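Two-armed cells change the working day at Brosadell

March 23, 2024

Fletelik has finished fitting out the preparation room at its Brosadell site with two-armed robot cells, and 184 employees have now been trained to work alongside them. The cells take over much of the holding, turning and passing of small flat items that staff previously did by hand at the bench.

The change follows a trial that began last June in one corner of the room. Under the new arrangement, each operator looks after 5 cells, sets the order of jobs at the start of the shift and deals with any item a cell sets aside. Final checking remains a task for people, and the company has stated that it will stay so under the current workplace agreement.

Inside each cell the two arms share one work surface. One arm can hold a board upright at an angle while the gripper of the other is brought towards its corner, a job that used to keep both of an operator's hands busy. 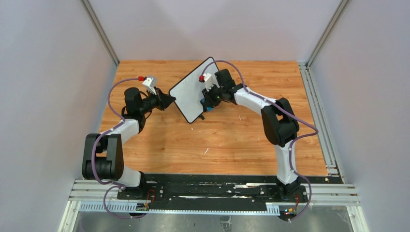
What changes for staff

No positions have been removed as a result of the program. Bench roles have been reclassified as cell operator roles, with a higher base rate from the first full pay period after training. Employees who chose not to move across — most of them in packing and dispatch — keep their present duties and hours.

Repetitive wrist and shoulder strain was the main complaint recorded in the preparation room before the trial. Operators now spend more of the shift on their feet, and the first round of staff feedback asked for better matting and a second rest area. Both have been approved. Feedback also raised the noise level near the end wall, and measurements are still being taken there.

Training was delivered by Bright in small groups during paid hours. It covers safe entry to a cell, clearing a dropped item, restarting a job and reporting faults. A refresher will be held every June.

The same equipment will be offered to the Vinach site, where 199 people are employed, once consultation with staff has closed. Written comments may be lodged with the site office at either location.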